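Notes for week 4, Household Budgeting for Adults Who Should Know Better. Bring the Masanja worksheet. Yes, the one you said you lost.

## Fixed costs first

Write down everything that leaves your account whether or not you get out of bed. Rent, phone, insurance, the gym you visit in January. Peninah Nyanda's sample household brings home 2,000 a month and has 1,000 gone by breakfast on the first. She considers this normal, and so does her bank.

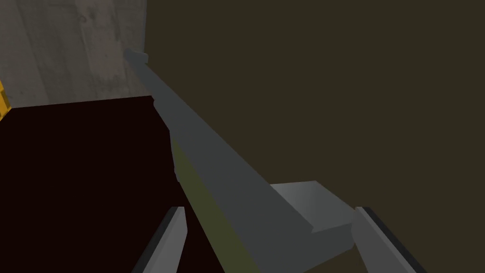
## The leftover problem

Subtract food, gas and the bus pass, and Peninah is left with 626. Most people stop here, feel rich, and buy a chair.

Don't buy the chair yet. First take out:

- 50 for things that break
- whatever you owe your sister
- yearly bills, divided by twelve (the car registration comes every year and surprises everyone every year)

What remains is spending money. It will be a smaller number than you had in mind.

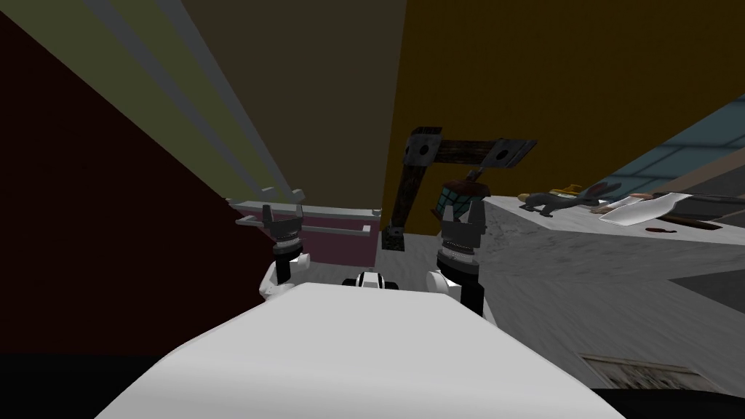 Spending money needs a home of its own. A second account works. So does an envelope, if you can leave an envelope alone. I can't, and I teach this class.

## Reading for next time

Normunds Org, *The Dekach Method*, chapter 2. Skip the part on boats. He is very fond of boats and has clearly never divided one by twelve.

Homework: one month of receipts, all of them, including the ones from the bakery. Round to the nearest dollar. Rounding down is cheating.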